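Sturnano launches grey cloth range for small kitchens
Vodcombe, December 8, 2022

Sturnano is adding a grey cloth to its household range, sold from today in packs of 3.

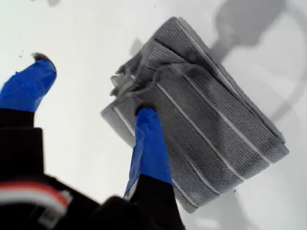 Small kitchens need linen that stores flat, and the Vodcombe firm has designed the range with shallow drawers in mind. A grey towel folded into several layers makes a compact bundle, and its nubby texture stays on show. Each pack costs 32 euros.

The range was first shown to shops in September.
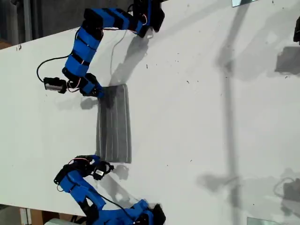 Gijs Van Hecke said that buyers had asked for one plain colour they could add to year after year, and that grey was the request heard most often.

Visser and Demby will both stock the cloths, with a first delivery of around 829 packs.

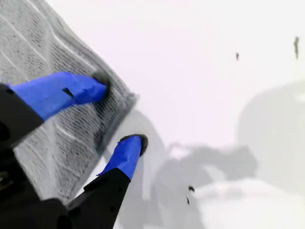 According to Demby, customers want a cloth they can leave out on the worktop between meals.

Folding instructions come with every pack.
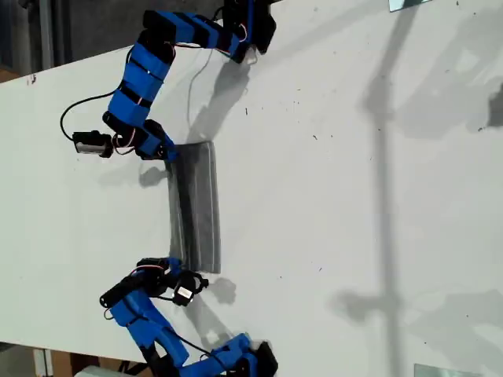
Reading time: 2 minutes

Trade orders are open now through the Sturnano office in Vodcombe. Samples can be sent to shops on request.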